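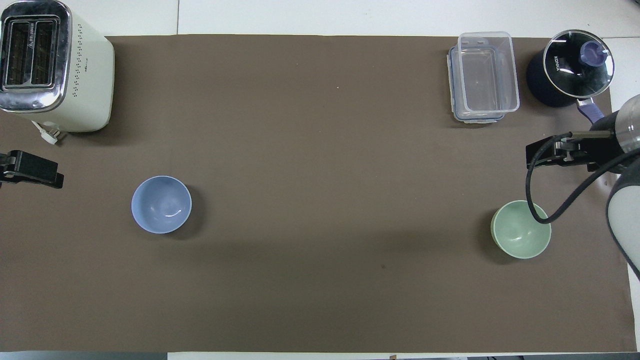
Section 4. Setting Up the Countertop Outlet Strip

This section covers placing, mounting and first use of the Braketti countertop outlet strip, model 3061. Read all of it before you begin. If the strip is replacing an older Witiner unit, remove the old bracket first (see Section 3).

4.1 Before you start

Check that the carton holds the strip, the mounting rail, two end caps, the screw pack and the drilling template. If a part is missing, do not substitute one from another kit. The screws in the Witiner pack are longer and can go through a thin backsplash.

You will need a Phillips screwdriver, a pencil, a level and a drill with a bit sized for your wall. The template lists the bit sizes by wall type.

CAUTION: The strip is for indoor, dry locations only. Do not mount it behind a sink, over a cooktop or inside a cabinet that closes.

CAUTION: Plug the strip directly into a grounded wall outlet. Do not plug it into an extension cord or into another strip.

4.2 Choosing a location

1. Pick a stretch of wall within reach of a grounded outlet. The supply cord is 45 inches long and must not be pulled tight.

2. Keep the lower edge of the rail at least 12 inches from the rim of any sink, measured along the counter and up the wall.

3. Look for wiring and pipes in the wall. Outlets and switches usually have cable running straight up or down from them. If you cannot tell what is behind the surface, have an electrician check.

4. Cover the counter below the work area. Heavy paper is fine. Drill dust scratches laminate and gets into appliance vents, so move small appliances out of the way or unplug and cover them.

Note: Toasters and other appliances that give off heat should not sit directly under the strip. Leave open space above the slots.

4.3 Mounting the rail

1. Tape the template to the wall and check it with the level.

2. Mark the hole centers with the pencil through the template, then take the template down.

3. Drill the holes. For drywall, push in the anchors until the collar is flush. For solid wood, no anchors are needed.

4. Hold the rail with the arrow pointing up and drive the screws by hand. Stop when the rail no longer moves. Overtightening bows the rail and the strip will not click in.

5. Hook the top edge of the strip over the rail and press the bottom edge until both latches catch. Pull lightly to test.

6. Fit the end caps. The cap with the notch goes on the cord side.

4.4 First power-up

1. Set the strip switch to OFF.

2. Plug the supply cord into the wall outlet.

3. Set the switch to ON. The green lamp should light and stay lit.

4. Press TEST. The lamp goes out and the outlets lose power. Press RESET to restore them.

If the lamp blinks, the outlet is wired wrong or has no ground. Unplug the strip and do not use it until the outlet has been repaired. If TEST has no effect, unplug the strip and call for service.

Repeat the test every month. A blank log is printed inside the back cover.

4.5 Using heating appliances

Toasters, kettles, griddles and coffee makers draw a lot of current. Run one at a time on the strip. The rating plate on the bottom or back of each appliance gives its draw in watts or amps. Add up everything that will be on together and compare the total with the figure on the strip label.

Push each plug all the way in. A plug that feels loose or warm should be taken out, and that outlet should not be used again.

Keep cords off hot surfaces and away from the front edge of the counter, where a child can reach them. Unplug heating appliances when they are not in use.

4.6 Service

Parts and repairs are handled by Calimlim in Flurkurham. Ask for Dima Dabbas for warranty claims or Amado Galang for spare rails and caps. Quote the model number and the code on the cord tag. The replacement end cap set is part 136.

Cleaning is covered in Section 5.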